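Siwan Jenkins bakes for the people who say they don't like breakfast

By Rhun Kemeys

Siwan Jenkins has been up since 4, and she is talking about crusts. She started baking in her aunt's kitchen in Landeg 20 years ago and still works from a notebook she kept back then, its pages stiff with old dough.

"Bread is only the start of it," she says. "What I care about is what happens the next day, when the loaf is a little stale and you want something good anyway!"
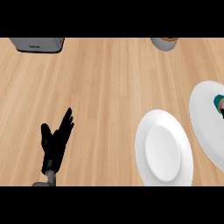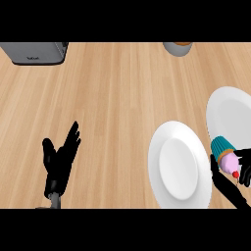 The next day's loaf is her great subject. Fresh bread, she says, makes poor toast: too soft in the middle, and it steams before it browns. She likes a slice from a loaf that has sat overnight in a paper bag, cut thicker than most people dare.

"My aunt, Dwynwen Hughes, cut everything by eye and every slice came out the same. I've been trying to do that my whole life. I still get wedges."

She talks with her hands, and she laughs a lot — mostly at her own early failures. One December she agreed to make rye rolls for a wedding in Skendov and forgot the salt in all 93 of them. The couple served them with salted butter and had no complaints. She now measures the salt first, into a cup by the door, where she can't miss it.

The rye came from Preben Lauritsen, a miller who taught her to soak the grain for two days before it goes anywhere near the flour. "Preben would ring me up to ask how the dough smelled. Not how it looked, how it smelled. I thought he was teasing me, and then I had a batch that smelled of pears and it was the best thing I'd ever made."

What does she put on it? Butter, all the way to the corners, and then marmalade if there is any. She has strong views on honey (too runny, goes through the holes) and warm ones on leftover plum jam.

She is writing it all down at last, with recipes for almost every stage of a loaf's life, from the first slice to the crumbs. The working title is Second Day Bread. "I've got the crumb chapter left," she says, already reaching for the notebook. "There's a plum pudding in it that I can't wait for you to try."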